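## Teaching Ida a keep-out zone

I wrote this section after Luvevmont, our planner, drove a wrist straight at a table leg in August. You'll want Ida (the perception side) running and Grotel open in a second window so you can watch the point cloud come in.

1. Start Ida and wait for both camera streams to show up. Mine are named `wrist` and `side`, and the rest of this guide uses those names.
2. In Grotel, click **Zones > New > Box** and call it something you'll recognize next month.
3. Drag the box over whatever the arm has to stay away from. Be generous here!
4. Set the padding to 50 mm. The default is zero, and I have no idea why.
5. Save, then type `luvevmont reload`. The planner won't pick up a new zone until you do this (I forget every single time).
6. Run a dry plan with the speed set to zero and look for red segments.

**Note:** If the zone jumps when you switch streams, your two cameras don't agree on where the base is. Redo the Hedegaard calibration before going any further.

**Caution:** Keep your hand on the stop button for the first real move, even if the dry plan came out all green.

Wrist stream first, then side: 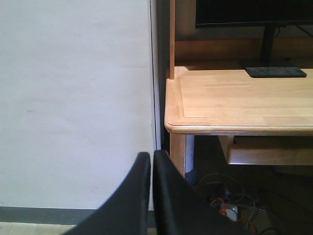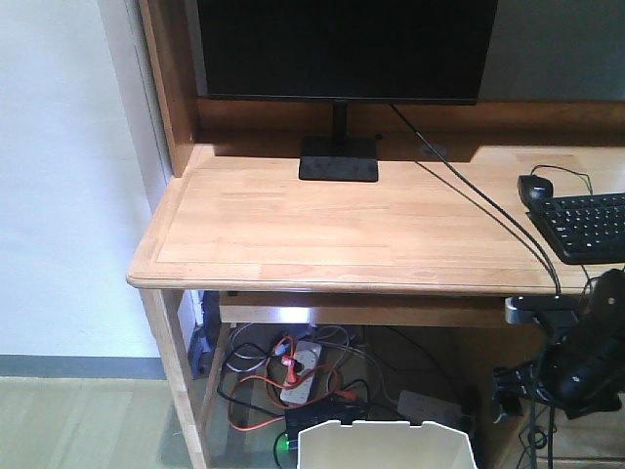 Zones built from the depth data alone tend to miss thin stuff, so I always draw those by hand. Ida throws out any blob under 200 points, and a cable seldom gets that many. The loops under the desk, the orange one included, went into one big box that starts at the floor and stops just under the tabletop. The cable lying across the desktop in the side view needs its own flat box, and I gave that one ID 257 so it sorts after the floor zones. If Luvevmont then answers with error 188, two of your boxes overlap; shrink either one and reload.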